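Birkcombe workshop, Cell 2 maintenance catch-up
Tue 22 March, started late, room was double booked
Present: Cyrill Egger (chair), Arwel Powell, Priya (Ortner, by phone till item 4), Dane taking notes
Apologies: Lellitz rep, will send comments on the spares list

1. Last minutes
Accepted. Arwel wants it noted the left arm brake was never faulty, it was the connector. Noted.

2. Left gripper
Finger pads worn on the inside edge, worse near the tip. Arwel swapped both Friday arvo, torqued to the Ortner sheet, then had to redo it as the sheet in the folder is the old revision. New one is taped inside the cabinet door. Old one binned.
Zero position re-taught after the swap. Fully closed reads right now. Before that the arm thought it was holding something when it wasn't.
ACTION Arwel: bag and label the worn pads, keep for Lellitz.

3. Right gripper
Grip force was set too high for cables, sleeve on one test lead has gone fluffy. Cyrill turned it down, thinks there's more to come off yet. Priya says don't go below the default without re-running the slip check. Discussion. Agreed: run the slip check first, then decide.
Wrist cable clip also replaced, old one cracked. Check the new one at every weekly, it sits hard against the housing when the wrist is right over.
ACTION Cyrill: slip check, 100 cycles, log to the Hilunance sheet not the whiteboard.

4. Calibration
Arm to arm offset out after the base bolts were nipped up. Priya walked us thru the nine point routine. Took two goes, first one someone leaned on the table. Passed on the second.
Priya asked who nipped up the bolts. No answer recorded. From now on any touch of the base bolts means a recal, write it in the book.
Priya left the call.

5. Plug and unplug job
This is the one we check the cell with after any work on the hands. Left holds the adapter, right takes the cable and lines up on the port.
Arwel: holding the adapter too low lets it tip when the connector pushes down. Wants the grasp height raised in the program, Cyrill fine with that as long as the fingers stay clear of the top face.
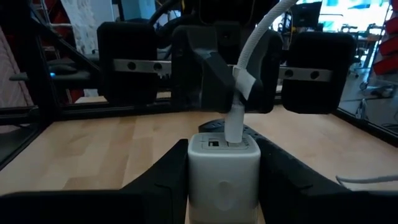 Speed stays at the slow setting til the slip check is done. No exceptions, incl. demos.
Wrist camera lens to be wiped before each run, dry cloth only. Somebody used the bench spray in the summer and it left a haze.
ACTION Arwel: raise grasp height, save as a new version, dont overwrite.

6. Greasing and spares
Grease interval is 300 hours, we're due. Cyrill to do both wrists in one go.
Finger pads: one set left. Order 14 day lead from Ortner so needs to go this week.
ACTION Dane: order pads and two wrist clips, colour doesn't matter.

7. Other business
E-stop label peeling, reprint. Full service pencilled for May, Priya to confirm who's coming.
Hex keys from the cell drawer are missing again, please retrun them.

Next meeting straight after the slip check, Cyrill to send a time. Closed when the room got kicked out from under us.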